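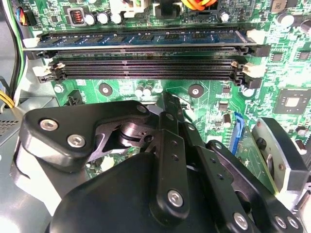 Computing Basics > Unit 4 > Memory and Storage

Chapter 4: Where Does Everything Go?

Open a photo on a computer and it appears almost at once. Close the lid, come back in August, and the photo is still waiting for you! Those two everyday facts depend on two quite different kinds of memory, and this chapter is about how they share the work.

Think of a busy kitchen. The worktop holds whatever the cook is using right now, and the larder holds everything else. A computer's worktop is its RAM (random access memory). It is very fast, fairly small, and it forgets everything when the power goes off. The larder is the drive, which is slower and much bigger, and keeps its contents for years.

Shadi Tarawneh, who keeps the accounts at the Salameh bakery, ran into the difference one morning with 15 spreadsheets open. Her computer crawled. The drive had plenty of room (868 GB free, in fact), but the RAM was 90 per cent full, so the machine kept swapping data back and forth between the two. Closing a few files did more good than deleting old ones ever could have.
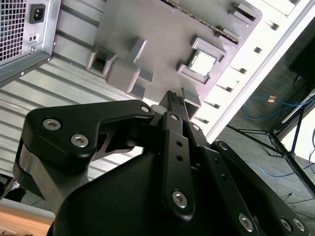
4.1 Bits, bytes and bigger things

Before we compare sizes we need some units, and they are great fun once you get the hang of them. A bit is a single 0 or 1. Eight bits make a byte, enough to store one letter of plain English text. The word "larder" takes six bytes, and a decent photo takes several million.

Try this before you read on: write down your first name and work out how many bits it would need. Keep your answer, as we shall use it again in 4.2.

Shares 15 | Comments 4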